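Ticket 731 — Prullent two-finger gripper slips on the oven dial
Opened by: Hiwot Degefa
Site: Hetville kitchen bench
Status: open

Hi all, me again! I'm part way through comparing the Prullent gripper with our old Clernico one and I've hit a snag I can't shift.

Picking up the toy croissant is lovely on both. The Prullent closes softly and hardly ever drops it (3 drops in 182 goes, and I'm very happy with that). Turning the lower knob on the toaster oven is another matter. The fingers land on the grip bar, the wrist starts to turn, and then the pads slide off — the controller still reports a good hold.

Tried so far:
- more closing force: slips a bit later, same result
- slower wrist turn: no change
- swapped the pads for the ribbed ones: better, then worse again after lunch
- put the Clernico back on: turns the dial every time, but squashes the croissant

Same bench and same fixed camera for both grippers, with the oven and plate put back like this before each go:

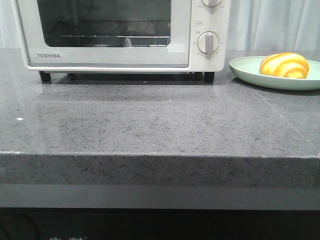
Bienvenido Abella: Check the wrist centre before you touch the force again. The Prullent fingers are longer, and if the Yilma controller still has the Clernico tool length saved, you'll be turning off-axis.

Oh, good shout, I never changed that. Going to redo the tool length and run the dial test again with the plain pads — I'll post the log here when it's done.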